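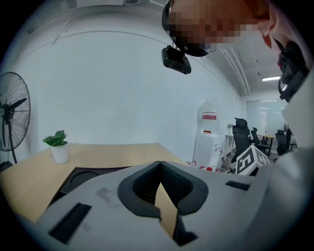
Ticket 2963
Product: Zindley pedestal fan, black
Opened by: Frøydis Engebretsen
Status: Closed

Frøydis wrote:

Hello there, and thank you in advance for your patience, as I do tend to go on a bit. I bought one of your Zindley fans from Stola last May and have been very fond of it. It stands behind my birch-coloured table, beside the plant, and up until now it has been as quiet as you could wish. Lately there's a ticking noise, quite regular, that starts when I turn it up to the top speed and carries on until I turn it down again. On low I can't hear a thing. My plant also seems to be getting crisp at the tips, poor love, though I realise that may not be your department!

Swanson, Support Desk, replied:

Hello Frøydis, and please don't worry about going on, it saves us asking. A tick that only comes at top speed is very often the wire guard. The front half clips on to the back half, and there are 6 clips altogether. If one has worked itself open the guard shivers a little once the blades are moving fast. Please unplug the fan first, then press each clip in turn and see whether any of them gives. While you're there, have a look at the screw where the pole meets the base. As for the plant, I'd move it out of the direct breeze (my own fern sulked for weeks over the same thing).

Frøydis wrote:

Well, I unplugged it and went all the way round, and two of the clips near the bottom were hanging open. I pushed them in and gave the blades a wipe too, as they'd gathered a fair bit of dust. It's much better, but there is still a faint tick now and then, mostly when it's turning from side to side. The screw at the base was tight already.

Swanson, Support Desk, replied:

That's good progress, thank you for being so thorough. If it only ticks when it's turning, try it for an evening pointing straight ahead. Silence would tell us it's the little collar under the motor, which is part 42 on the Bamach spares list, and I can pop one in the post for you free of charge. It should be with you within 14 days.

Frøydis wrote:

Straight ahead it was silent all evening, so yes please to the collar!

Update: collar received and fitted, no ticking on any speed. Customer happy for us to close. She adds that the plant has a new leaf.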